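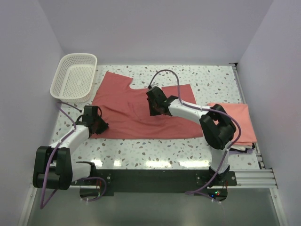
Re: folding cell, what happens to the table crew

Kadir Tekin wrote:

> Ilus is asking every site on the trial to say by the end of August
> whether it wants a second folding cell. Before I answer for Bozkurt I
> would like to hear from a site that has had one longer than we have.
>
> Our position is as follows. We run one two-arm cell on T-shirts only.
> Output per hour is well under that of a person at a table. The vendor
> argues that this does not matter because the cell can run through
> breaks and after the shift. My folders argue that it does matter,
> since what the cell gets wrong comes back to them, and nobody has
> put that work in the rate.
>
> Three questions:
>
> 1. Do you count refolds against the cell or against the table?
> 2. Who clears stops, and is that person on a folding rate at the time?
> 3. Did you change anyone's pay grade?
>
> I don't need the throughput slides. I have the throughput slides.
>
> Kadir

Kadir, list,

I can answer for Pramasard, with the caution that we are a mixed plant (workwear, hotel, and a small amount of retail returns) and our folding room is small. There are 22 people in it across two shifts. Your numbers will come out differently if you have a long run of one garment.

Taking the questions in order.

1. Refolds

For the first months we counted them against the table, by accident. A refold arrived at the inspection bench, somebody folded it, and it went out under that person's station code. The cell's report showed the piece as complete. The table's report showed it as complete too. The same shirt was therefore counted twice, and the person who had done the useful half of the work had spent table time on a piece that was already credited elsewhere.

We found this when the daily piece total from the folding room went above the piece total from the dryers. The difference on the day I checked was 107.

We changed it as follows. The inspection bench has its own code. Anything that leaves the cell passes over that bench and is either accepted or refolded. An accepted piece belongs to the cell. A refolded piece belongs to the bench, and is subtracted from the cell. Minutes spent at the bench are not folding minutes and are excluded from the individual rate. Irisitz, who supply our production tracking, needed a change to the station table to do it. Ask for a non-rated station with a negative transfer. They will know what you mean after one phone call, possibly two.

The cell's net figure fell when we did this. I would report the net figure to Ilus and keep the gross one for your own use.

2. Stops

There are two kinds, and they should be logged separately.

The first is a garment stop. The arms have picked at a shirt several times without getting an edge they can use, or the shirt has bunched, or a sleeve has ended up under the body. An operator pauses the cell, lays the shirt out flat by hand, and restarts. It needs no tools and no training beyond the safety briefing.

The second is a machine stop: joint fault, cable snag, camera needs cleaning, gripper fingers worn. Maintenance takes these. Operators are not to clear them, and I would put that in writing on the cell, as we had one well-meaning person reach in to free a cable while the arm was holding position. No injury. The guard interlock had been left in service mode by the person before.

Over our last full counting period we logged 238 stops, of which 17 were machine stops. The rest were garment stops. So the bulk of the support work falls on the folding room and very little of it on maintenance, which is the reverse of what our staffing plan assumed. The plan gave maintenance extra hours and gave the folding room nothing.

On your second question directly: the person clearing stops is not on a folding rate. We tried it the other way, with the nearest table responsible for the cell. The nearest table was avoided by everyone with enough seniority to choose, and the people who ended up there lost rate through no fault of their own. Walking to the cell, clearing it, walking back and finding your place in the pile costs more than the stop itself. The log only shows the stop.

We now have a named cell attendant for each shift. The job rotates every two hours. The attendant also works the inspection bench, which is within reach of the cell's stop button, and brings up the unfolded work. Two hours was chosen by the folders. I had proposed half a shift. Their objection was that watching a slow process and waiting for it to fail is more tiring than folding, and having done four hours of it myself I withdrew the proposal.

3. Pay grade

Yes, but it took longer than the technical work. The attendant hours are paid at the grade above folder. We did not create a separate position, because a separate position would have gone to one person per shift and the others would have had no reason to learn it. Everyone in the room who wants the training gets it. Most have taken it. A few prefer to stay at the table and have been left there.

If you have a works agreement with rates written into it, start this now. Ours named each station by title, and an attendant is not a title in it. Yaa Alhassan in our personnel office has the wording we settled on and is willing to send it to list members who ask her directly.

Some points you did not ask about.

Work mix. Before the cell, a folder's pile had easy pieces and hard pieces in it, and the easy ones carried the rate. The cell takes T-shirts, which are easy pieces. What is left at the table is coveralls, fitted sheets, anything with a zipper or a hood, and the refolds. The individual rate dropped in the first week and the shift lead's software flagged nearly everyone in the room as underperforming. They were folding at the same speed as before. Reset the standard on the day the cell starts, by garment class, and suspend the automatic flags until you have new data. I consider this the most important item in this message. Two people asked for transfers over those flags and one of them did not withdraw the request after we corrected it.

Wrists and shoulders. Ilus presents the cell as an ergonomic measure. I can't confirm or deny it. T-shirts are light. The heavy pieces are still folded by hand, and each person now handles more of them per hour than before. We have asked occupational health to look at the table work as it currently stands, with the cell running, and I have no result to report.

Running after the shift. We do it, but not unattended for long. The cell waits at a garment stop until somebody clears it. Whatever it finishes before the first stop is what you get, and on a bad evening that can be very few pieces. We run it through the meal break with one attendant present and take our own break staggered. The vendor's calculation used hours powered on. Ask for hours between stops.

Sorting. The cell wants one class of garment, right side out. Turning shirts right side out used to be part of folding and took no separate time that anyone noticed. It is now a task done ahead of the cell, by hand, and it needs a place in the layout. We took the space from the cart aisle and regret it. If you get a second cell, plan the infeed first and the cell position second.

Cameras. The cell records its own table. Our people asked, reasonably, whether it also records them. The camera's view takes in hands and forearms when somebody clears a stop. We agreed with Ilus that recordings from paused periods are not kept and that no recording is used to time a person. Get that in the contract and not in an e-mail. The first draft we were sent mentioned "operator interaction data" with no definition.

Headcount. Nobody was let go and the number in the room is unchanged. I would not read much into it. One vacancy was left open for most of the year, and I was told informally that the cell was the reason. If your management intends to do the same, it is better that the folders hear it as a decision than work it out from the roster.

On the second cell: we have declined for now. With the present stop rate one attendant can look after two cells on paper, but the stops tend to come together, because a difficult batch is difficult for both. We would want to see the garment stops halved first. If your run is almost all T-shirts, and you already have the floor space, your answer may well be different.

I can send the stop log template and the garment class table. The template has a free text column which you should keep, as the attendants write more useful things there than any of the fault codes contain.

One request in return. If you have refold figures split by fabric weight, I would like to compare. We suspect the thin shirts account for most of ours but did not record it from the start.

Folding room, Pramasard

P.S. To the person who asked off-list about gripper fingers: we replace them on wear and have no fixed interval. Check them at shift change, with the cell locked out.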